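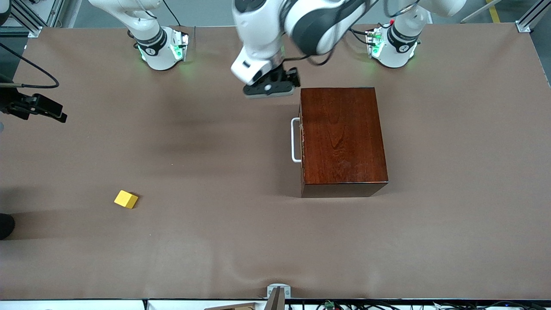 The Box at Flutomik

The open day at Flutomik began at two, by which time there were fifty-eight of us in the car park and one clipboard. I had come on behalf of the Illow Gazette, a paper with a readership of parish councillors and people who have run out of kindling. My editor wanted 140 words and something nice about jobs.

We were taken in by Pouran Esfahani, who had been asked that morning to do the talking and had not yet forgiven whoever asked. She wore a visitor's badge. Hers had run out, she said, and the machine that made the staff ones was being looked at.

"It's a table," she told us, when we were all pressed up to the rope. "Those are arms. Today we're going to show you the box."

The box was a handsome thing, dark and glossy, with a white handle on one side. It looked as though it ought to hold fish knives, or an uncle. A man from the Plodska Model Engineering Society asked what was in it. Pouran said that it wasn't really about what was in it. He wrote this down and underlined it.

"And the yellow block?" said his wife.

"That's for later."

I should say that I have been to a lot of demonstrations. I saw the self-emptying bin at Najafi's, which emptied itself, and I saw it again in November when it wouldn't stop. So I know the feeling that comes over a crowd when a machine is about to do something a child could do. People stop coughing. They lean. A retired headmaster beside me had taken hold of the rope with both hands, like a man on a ferry.

The arm came round over the paper and let its fingers down by the corner of the box, beside the handle. Then it stayed there.

"Is it thinking?" somebody whispered.

"It's waiting for me," said Pouran. She was looking at a laptop. "I'm waiting for it. One of us has got this wrong."

There was a screen on the wall for those at the back, and for a good while the back had the better of it. They got the view from the wrist, and the wrist, when it had finally been persuaded to go somewhere else, had chosen a bit of table with nothing on it.

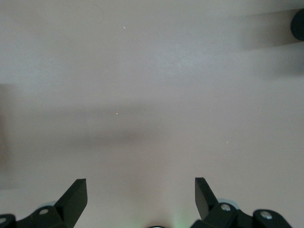 Reading time: 2 minutes

"What are we looking at?" asked the headmaster.

"Paper," said Pouran.

"It's rather lovely," said the wife from Plodska, and I'm afraid she was right. It had gone a sort of dusk pink, with shadows lying across it like weather coming in over a beach, and two black fingers at the bottom waiting for someone to pass them something. A small boy said he could see a star. His sister said it was a bit of fluff. They took the matter up with their father, who said it could be both, and was despised equally by each.

I looked at my notes. I had written "arms", "box" and "not about what's in it". I was a long way short of my 140 words, so I asked Pouran what the arms were going to be for, once they had got the hang of things.

"Fetching," she said. "Putting away. Opening things for people who can't manage lids."

"My mother can't manage lids," said the headmaster, who was himself a good age.

"Well, then."

"She wouldn't have it in the house, though. She won't have the milkman in the house."

Pouran typed something. She typed it again, harder. Across the rope the arm gave a little dip, and fifty-eight people breathed in and then had to find something to do with the breath. It swung back over the table to the box, quite briskly, as if it had only popped out. The fingers settled at the handle. They closed. The box moved the width of a thumb to the left.

You would have thought it had sung. The man from Plodska clapped with his notebook in his hand. The boy shouted "Again!" and Pouran, who had gone red to the ears, said there would be squash in the corridor.

I hung back and let the others go. She was rubbing her eyes.

"Was that it?" I said. I meant it kindly.

"It was supposed to open it."

"What is in it? You can tell me. I've only got room for a sentence."

She considered the box for a moment — I think she was deciding whether I counted as press. Then she ducked under the rope, lifted the lid herself and had a look.

"Somebody's sandwich," she said, and shut it again. "Don't put that."

So I put that the afternoon had been well attended, and that there was squash. It came out at thirty words over, and they cut the squash.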